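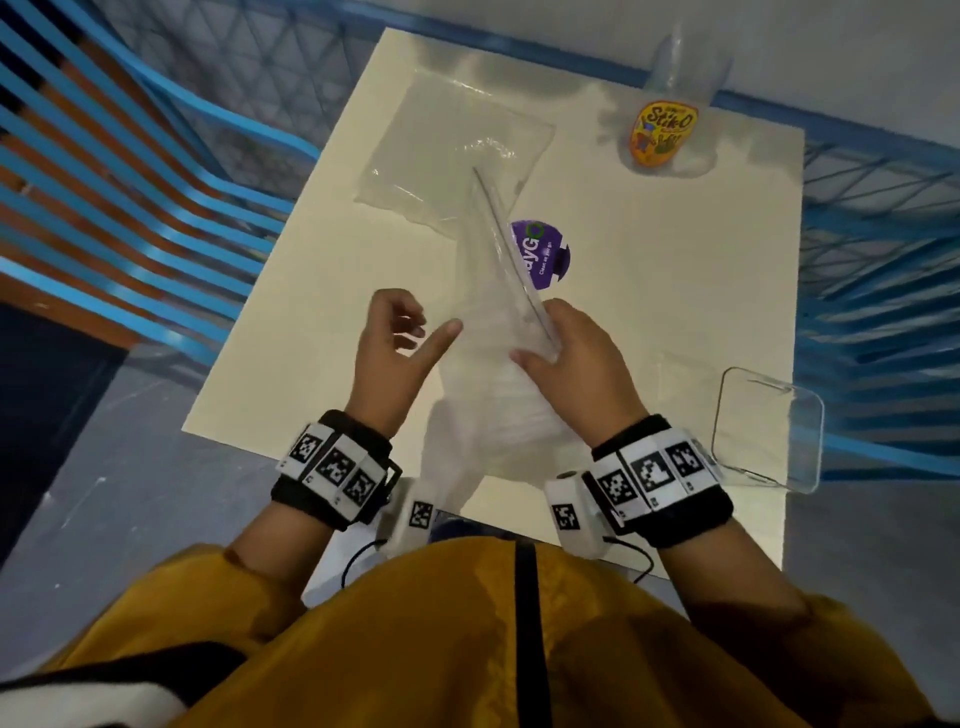

Category: Member Forums > Facilities and Shared Spaces > Waste and Recycling

Thread: Clear plastics left on the patio tables

Prinlow_Desk
Members are reminded that each table on the Clunwood patio is to be cleared by the person who used it. Clear bags, lids and snack containers are to be sorted before they leave the table. Bags should be flattened and placed in the film sack. Bottles go in the bottle bin with the cap on.
Yuxi Yao, Facilities

ondholm29
I respectfully question the instruction on caps. The notice issued in May asked for caps to be removed and kept separately. Which one applies?

M_Lebrun
The May notice was withdrawn. Our collector, Chauvin, accepts bottles with caps attached. Loose caps fall through the sorting screen.
Mathis Lebrun
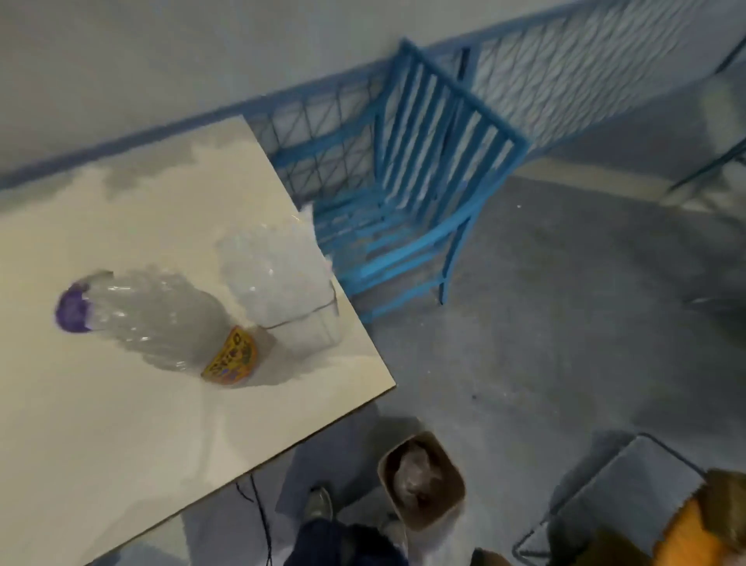
Water bottle with purple cap, patio table.

tallpines6
I do not agree that film should be flattened by hand at the table. It takes up members' time, and the sack holds roughly 200 bags either way. I would ask that the desk reconsider.

Prinlow_Desk
The sack was tested both ways. Crumpled bags filled it well before the collection date. The instruction stands.

ondholm29
Thank you for the answer on caps. May labels remain on the bottles?

M_Lebrun
Yes. Labels may remain. Please empty the bottle first and press it flat if you are able.

tallpines6
My objection regarding the film is maintained. I will submit it in writing to the Prinlow desk.

Prinlow_Desk
Written comments are accepted at the desk until 6 p.m. The blue chairs should also be returned to the tables after use.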